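The woman who paints one side

Words by Omolara Briggs

Faustine Lecomte would like it known that she did try painting all six sides. It was the first thing she tried. She painted one side, turned the cube over to do the next, put it down wet on the table and glued it there. When she had prised it off and looked at it she decided that one side was enough.

"People ask me about the design philosophy," she says. "I was hungry and I wanted to go home."

Eight years on, her small firm, Drinville, makes wooden cubes and very little else. They come 24 to a box, one face painted, the rest bare. The box has no instructions in it, a decision which has produced a steady flow of letters. Most are from adults. A retired man in Shropshire wrote four pages asking whether the painted face was meant to be the top or the bottom. She wrote back saying it was up to him, and he returned the set.

We meet at her workroom on the first floor above a carpet shop, which you reach by a staircase that has never been introduced to any carpet. She makes tea in the sort of mug that says something about a building society. I'm offered a chair, then a different chair, because the first one has been promised to a pile of invoices.

I had expected her to be evangelical about wood. Anybody who sells plain wooden toys at this price usually is, and I'd braced myself for the word "tactile". It doesn't come up. Lecomte trained as a bookkeeper and came to blocks through her sister, who ran a nursery and was fed up with things that needed batteries.

"She asked me to make her some bricks. I said I can't make bricks, I do VAT returns. She said how hard is a cube? And the answer is that it's very hard. A cube is horrible. You can see straight away if it's wrong. If you make a bad wooden duck, well, ducks vary."

The first batch leaned. She had cut them by hand from a length of beech, in her kitchen, with a mitre box she'd borrowed and has still not given back. A tower of five looked like a man waiting for a bus in the wind. The nursery children liked them a great deal, as they fell over sooner.

I ask what she did about it, and she gives me the look of someone who has told this story at trade fairs.

"I paid a man with a better saw."

The sawing is still done elsewhere. What happens upstairs is the sanding, the painting and the packing, in that order, except in the run-up to Christmas when it can be in any order at all. Every cube gets its edges knocked back with 80 grit, then something finer, then a rub with an old towel. The towel is not in the company brochure. She's thinking of putting it in.

Painting is the slow part. The colour goes on one face only, with a flat brush, and the trick is to stop it creeping over the edge on to the sides. They once bought a spray system, a Dredus, secondhand, and it did the whole job in an afternoon, along with a door, a radiator and most of a kettle. The kettle is still in use. It's the green one.

"Green is the one that sells, too," she says. "I can't explain it. We did a lovely yellow. I thought yellow would pay for a new roof. We've still got the yellow."

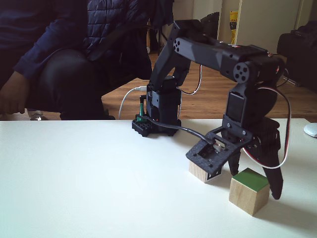
She doesn't much care what people do with the cubes once they've left the building. Some go to nurseries, some to speech therapists, a surprising number to offices, where grown men stack them during phone calls. One customer uses a set to level a fridge. "And he keeps reordering," she says, "so I do wonder about the fridge."

What she minds about is the bare wood. Every few months somebody in the trade tells her the sides look unfinished, and every few months she agrees with them and changes nothing. Light wood shows the grain, and the grain is different on every block. Children under four, she claims, can tell their favourite from the others by it. I say this sounds unlikely. She says I should try taking the wrong one off a three-year-old.

There is a practical side as well. One painted face gives you something to look for. You can turn them all colour up, or hide the colour, or put the plain one next to the painted one and say which is which. Her sister gets whole mornings out of that. Lecomte herself got bored after ten minutes, but she points out she was thirty-nine at the time.

Then there is the matter of Zatico. I'd been told not to raise it by the person who set up this interview, so I leave it until the second mug of tea. Zatico is the larger firm that brought out a set of cubes with one painted face two years after Drinville did, at a little over half the price, in a tin.

"It's a very good tin," she says.

Was she angry?

"I was furious for a week. I drafted a letter. I had the word 'brazen' in it. Then I rang a solicitor and he asked me which bit I'd invented, the cube or the paint."

She bought a set to see what they were like and found, to her annoyance, that they were fine. The corners were sharper than hers and the paint was shinier, so they slid about more when stacked. She kept the tin. It has paperclips in it, and during our conversation she moves it behind the monitor, as if it might be listening.

In the end Zatico may have done her a favour. The year the tin came out, Drinville sold 2,147 sets, the best it had managed, mostly to people who had seen the cheaper one and gone looking for something similar without a picture of a giraffe on the lid. By January there were 1,373 orders waiting and one flat brush between two people. The other person is Effiong, who came to help for a fortnight and has been there for five years. He is out when I visit, fetching boxes. His handwriting is everywhere: on the shelves, on the light switch, and on a strip of tape stuck to the sink that reads NOT FOR BRUSHES, with a brush standing in it.

"He's the one with standards," Lecomte says. "I'd let a chip go. He won't. If there's a dent he puts it in the basket, and the basket goes to my sister, who must have more cubes than any nursery in Europe by now. She's started giving them to parents at pick-up. They hate it."

I ask if she ever wants to make anything else. It seems a fair question for somebody who has spent the better part of a decade on one shape. She thinks about it for longer than I'd expected, long enough for the lorry outside to finish reversing.

"We did a cylinder," she says.

And?

"They rolled off." She tops up the tea. "You should have seen the returns. People were really quite hurt. They'd trusted us."

There was talk of a triangle too, and for a while a half-cube, which a shop in Leeds wanted for building steps. Effiong made up six samples. They looked handsome enough, but the shop closed and the samples now hold the window open, two at a time, depending on the weather. She shows me one. The painted face has gone pale on the side towards the sun, and I tell her I rather like it like that. She writes this down, then asks if I'd like it in yellow.

I left with a box of them. They've been on my desk since, and I have got to nine high, once, with the window shut. My editor has asked me to stop. The green faces are all pointing up, for the moment, although I've begun to see the argument from Shropshire.

Drinville's workroom is open to visitors on Saturday mornings. Ring the lower bell, as the upper one belongs to the carpet shop and they're tired of it.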